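Lever handle

A lever handle is a type of door hardware in which a horizontal arm, turned downward or upward, draws back a spring-loaded latch and allows the door to open. It is one of the two most common ways of operating a latched door, the other being the round knob. Lever handles are used in homes, offices, schools, hospitals, and public buildings.

Operation

The lever is fixed to a spindle, usually square in section, that passes through the body of the latch. When the lever is pressed, the spindle turns a small part called the follower, or hub. The follower pulls the latch bolt out of the strike plate set into the door frame. When the lever is released, a spring returns both the bolt and the lever to their resting positions.

Because the arm extends to one side of the spindle, a light push near its free end produces enough turning force to work the latch. A knob of ordinary size must be gripped and twisted to produce the same force. A lever can be worked with an elbow, a forearm, or a closed fist.

The weight of the arm places a steady load on the return spring. In light-duty locks this load may cause the lever to sag over time. Heavier models carry a second spring behind the rose, the round plate that covers the hole in the door, or within the long backplate used on older patterns.

Types

Passage levers have no lock and are fitted to halls and closets. Privacy levers, used on bathrooms and bedrooms, have a button or turn piece on the inner side and an emergency release on the outer side. Entry levers are keyed from the outside. Dummy levers are fixed in place and serve only as pulls, most often on the inactive leaf of a double door.

Levers are also described by shape. A straight lever ends in a plain tip, while a return lever curves back toward the face of the door. The return pattern reduces the chance that clothing or bag straps will catch on the end of the arm, and some building owners require it along exit routes.
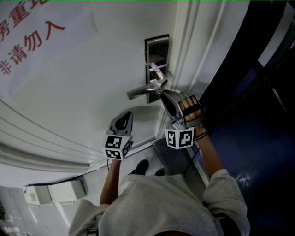
History

Simple lifting latches worked by a thumb piece or a string were in general use long before the modern lever. Sprung latches turned by a handle became more common as metal lock cases became cheaper to produce. In many parts of Europe the lever became the usual form for interior doors, while in the United States the knob remained the standard choice in houses for much of the twentieth century.

Interest in accessible design later brought the lever into wider use in American public buildings. The town of Stulcombe began replacing knobs in its public library and meeting rooms in June, at the start of a program that covered 133 doors. Work was divided into 17 contracts, the largest of which went to the Stadberg Hardware Company. The final report, issued in November 2022, noted that 24 of the older doors had needed new latch cases as well as new handles.

Accessibility

Many accessibility rules call for door hardware that can be worked with one hand and without tight grasping, pinching, or twisting of the wrist. Lever handles generally meet this description, as do push plates and U-shaped pulls. Knobs generally do not. Mounting height is also regulated in many places, and the limits differ between jurisdictions.

Levers have certain drawbacks. Small children and some household pets are able to open them, and covers or secondary catches are sold for this reason. A lever may also strike a nearby wall when the door is fully opened unless a stop is fitted.

Installation and care

Most levers are handed, meaning that the arm is shaped to point toward the hinge side of either a left-hand or a right-hand door. Reversible models can be changed by loosening a set screw and turning the arm. The Conneely pattern, a plain reversible lever sold for rental housing, is supplied with spindles for several door thicknesses.

Routine care consists of tightening the set screw, cleaning the surface with a mild soap, and applying a dry lubricant to the latch bolt. Abrasive cleaners can damage lacquered brass.

See also

Clundero latch
Crash bar
Door knob
Mortise lock
Strike plate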